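Sarenitz Garment Storage: Frequently Asked Questions

What can I store?
Clothing, bedding and table linen. Leather and fur go to our Brollwood site, which has separate humidity control.

How are items packed?
Each order is packed in cotton bags inside a rigid carton. We do not use vacuum bags for wool or down.

How large is a carton?
A standard carton holds 135 liters. Oversize items such as winter duvets are billed as 2 cartons.

Do I need to clean items first?
Yes. Body oils and food residue attract moth larvae even when no stain shows. Items that arrive soiled are held, and you will receive a cleaning quote by email.

How do I prepare a garment?
Empty all pockets, close zippers and leave buttons open. Remove dry cleaner's plastic. Pin the paper tag to the care label, not to the outer fabric. 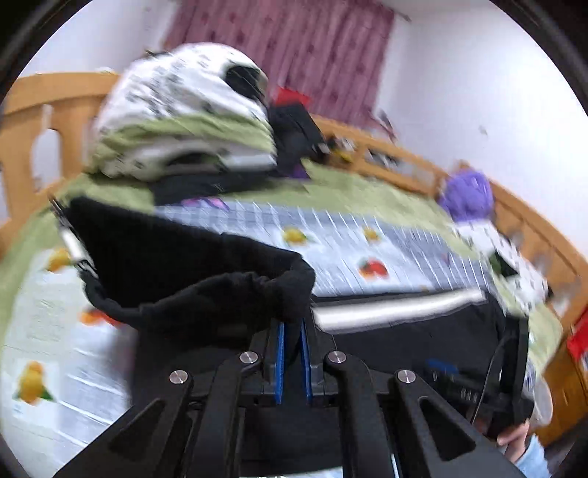
Knitwear should be folded. Coats and jackets may be sent on hangers if you select the hanging option when you book.

How do I get items back?
Request a return in your account before noon. Delivery takes two business days, or four for Brollwood.

Who handles damage claims?
Write to Roswitha Aigner in Claims within 14 days of delivery and quote your carton number.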